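Drimness Home Help > Furniture and Surfaces

Haze on a white tabletop after cleaning

Dehua Zou
My matte white table has gone cloudy since June. I wipe it with a multi-surface spray and a microfiber cloth. The haze comes back once the surface dries and is worst under a ceiling light. Is the finish worn, or is this residue?

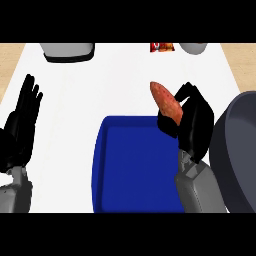 Renji Ogura
Most likely residue. Sprays with wax or silicone leave a film, and each pass adds to it. Test a corner first:

1. Mix 5 ml of plain dish soap into 3 liters of warm water.
2. Wring the cloth until it no longer drips. Wipe lengthwise, then rinse with clean water.
3. Dry with a second cloth. Leave it for 30 minutes before judging.

Check under low side light, with the ceiling light off. Film smears when you drag a dry finger across it. Wear does not. A pale surface can also look shaded at one end from nearby objects, so move the light before you scrub anything.
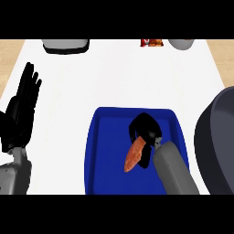 Pimanano
Vinegar. Worked on mine.

Prudau
Would not use vinegar without knowing the coating. Same for melamine foam, it is a fine abrasive and will leave shiny patches on a matte finish. If soap does nothing after two rounds, ask the maker which solvent is safe. Also stop using fabric softener on the cloths. It transfers.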